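Trolten has confirmed the track-only version of its Mastimby coupe will go into production in September, with a run of 33 cars planned.

The Mastimby Cup keeps the 3-litre turbocharged engine and rear-wheel drive of the road car. Most of the work has gone into cooling, brakes and suspension. A larger front radiator replaces the standard unit, the springs are stiffer and the ride height is adjustable at all four corners.

Trolten says the car is over 100 kilograms lighter than the model it is based on. The rear seats, carpet and sound deadening have been removed, and the doors and boot lid are now carbon fibre. Buyers can choose between two final drive ratios, and a passenger seat is a no-cost option.

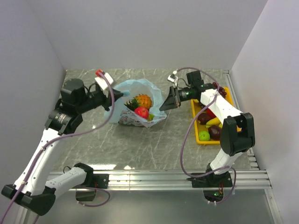 A blue bag with a toy pineapple and an apple inside, between two robot arms.

"The road car was already quick enough for most owners," said project manager Blažena Michalík. "What they asked us for was something that could run a full session without the brakes fading."

Tyres come from Prosgate, which will also supply a wet set with each car. Trolten has not released a lap time or a top speed. Test driver Hugo Perrin said the steering had been slowed slightly after early runs — the first setup was too nervous over kerbs.

The Cup is not road registered and will be sold direct from the factory. Pricing will be announced closer to production. Owners of the current Mastimby will be offered the first build slots, and the brake package will be sold separately for the road car next year.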